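Folding Small Terry Towels from a Heap
Laundry and Linen, Sheet 4
Revised Mon 1 April

Hand towels and washcloths come out of a dryer bunched, with one or more corners rolled inside the pile. Folding straight from that state gives uneven stacks. The method below flattens the towel first and uses the woven border as the reference edge.

Starting condition: a small tan towel, bunched, on a green work surface.

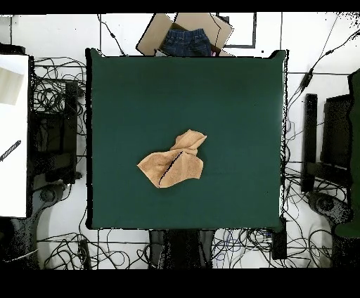
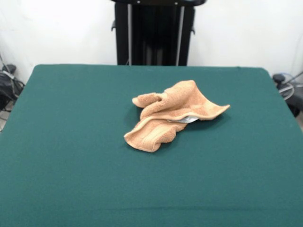
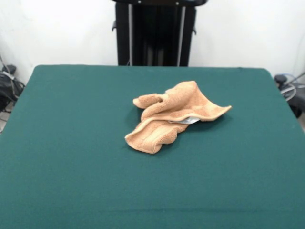 Work surface

Use a matte cloth cover pulled tight over the table. Terry loops grip a cloth cover slightly, so a corner stays where it is put. On bare laminate the towel slides and the second fold drifts. A dark cover also makes pale lint easy to spot.

Opening the towel

1. Lift the heap by the highest ridge and shake once. Check the table for anything that drops out. Dryer sheets, receipts and wrappers travel inside towels.
2. Find a free corner. Follow the hem from that corner with the other hand until the next corner is reached.
3. Hold both corners at shoulder height and let the towel hang. Rolled hems usually release under their own weight.
4. Lower the far edge to the table first, then the near edge.
5. Sweep the palm from the center outward. Do not pull on the loops. A snagged loop should be trimmed level with scissors.

Squaring

The border band is woven without loops and often shrinks more than the field next to it. This produces a wavy end hem. Stretch the band gently between both hands while the towel is still slightly damp. Repeat after each wash until it lies flat. An iron on the band only is acceptable for cotton; keep it off the loops.

Folding

Fold in thirds lengthwise, then in half across the width. Place the border on the outside of the last fold. For a shelf less than 12 inches deep, fold in thirds again.

Sorting

Keep towels apart from denim in the wash. Rivets and zippers catch loops, and new indigo marks light terry. Washing towels at 40 °C (104 °F) is enough for ordinary use. Skip fabric softener, which coats the loops and reduces absorbency.

Questions on this sheet go to Vibeke Snorradóttir. Stain treatment is covered separately in the January sheet by Rok Kos.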